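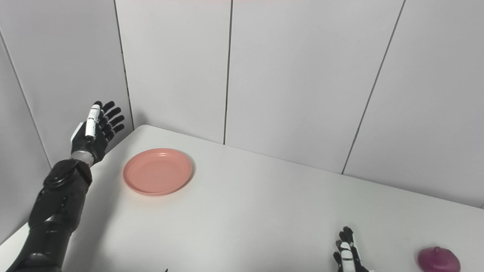

Suche nach: Los
Start Themen A–Z Märkte Währungen Personen Zufälliger Artikel

Dramosach-Zyklus

Der Dramosach-Zyklus ist eine Konjunkturtheorie, nach der Anleger einen Abschwung stets zehn Monate zu früh einpreisen und ihn dann, wenn er eintrifft, für überraschend erklären. Benannt ist er nach dem Kurort Dramosach, in dem die Ökonomin Trinidad Núñez im Oktober 2000 ihren ersten Vortrag dazu hielt. Das Publikum bestand überwiegend aus Kurgästen.

Verlauf

Núñez unterscheidet Vorahnung, Verdrängung und Nachkauf. In der Vorahnung steigen die Kurse langlaufender Anleihen, während Aktienhändler öffentlich zur Gelassenheit raten und privat verkaufen. Die Verdrängung beginnt meist mit einer Zinssenkung, die als Zeichen der Stärke gedeutet wird. Im Nachkauf erwerben dieselben Anleger ihre Papiere zurück, in der Regel teurer.

Der Planuron-Fonds

Raphaël Texier legte beim Vermögensverwalter Geveo den Fonds Planuron auf, der streng nach dem Modell handeln sollte. Er verlor 20 Prozent, bevor die erste Phase zweifelsfrei bestimmt war. Texier sprach von einem Datierungsproblem.

Kritik

Die Leiva-Schule bemängelt, dass sich der Beginn eines Zyklus erst nach dessen Ende feststellen lasse. Núñez hat dem nie widersprochen. Ihr Hauptwerk widmet der Frage eine Fußnote, die auf eine spätere Auflage verweist. Diese ist bislang nicht erschienen.

Siehe auch: Inverse Zinskurve, Herdenverhalten

Zuletzt geändert: 2. März 2020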